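3.2 Contents of the parts bins

Most of the sorting work described so far concerns the hard parts — brackets, covers, fasteners. These are easy, they keep their shape. The yellow bins are another matter. Wire harnesses and boards go in together at the Provano bench, a habit from before the study, and we left it alone. Total over the study period: 3621 items logged, of which 2563 were harnesses or loose leads. The rest boards, plus a small remainder nobody could name.

Harnesses are short, several conductors each, held by a sleeve near one end. Typical makeup is a red and a black lead with a twisted pair of thinner signal wires, yellow and green. The sleeve matters more than we expected. Below it the bundle behaves like one thing, above it the wires go their own way and the curve is set by whichever lead is stiffest.

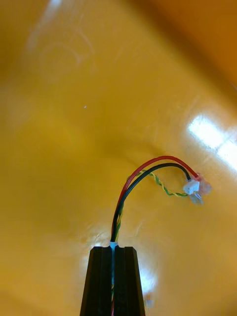

Curl was the main reason for a harness landing in the wrong compartment. A lead that has been stored coiled wants to go back to the coil, so it climbs the divider and hangs over. We tried flattening them under a board overnight on Sunday. Little effect. Shorter leads were worse then the long ones, which surprised us. Cable ties fixed it but added a step, and the Sustach line does not accept ties on incoming parts.

Terminations were recorded separately from the wire itself. Two ends of the same harness may differ, and so may leads on the same end: crimp terminals on the power pair, a plastic housing on the signal pair. For sorting we went by the housing if there was one, then by terminal color, pink or bluish. Wire color was used only as a tie breaker.

Figure 4. Harness with red and black leads ending in crimp terminals, twisted pair ending in a white plastic housing. Yellow bin.

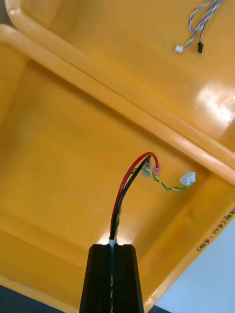

Leiva objected to this order in written comments on the first draft: terminal color tells you about the gauge range, it says nothing on where the harness goes, and two products with the same gauge will be mixed every time. Sort by length first, was their advice, then housing. We re-ran a batch of 300 by length. Slower, and the mixing dropped only for the long types. Both orders are kept in the results table.

Boards were simpler to tell apart and harder to store. Outlines are irregular, notched to clear other parts, so they dont stack. Tall capacitors make it worse. On the red type the two big electrolytics (330, 63V) sit low on the board near the green terminal block, and that is where all the height is. Laid flat they rock. Stood on edge they lean on the neighbor's capacitors. The blank QC STICKER box was used as a quick check for inspection status, sticker or no sticker. 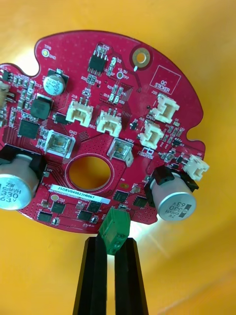 Prostow asked whether boards and harnesses should share a bin at all, given that crimp ends are hard and the capacitor tops are not, and said their own shop split the two after the first 1000 units. Fair point. We did not measure damage. Scratches were noted when seen, with no set procedure, and the notes are too uneven to report. A divider insert was fitted in April and the counts after that are marked in the table.

3.3 Bin layout

Two compartments per bin, raised rim between.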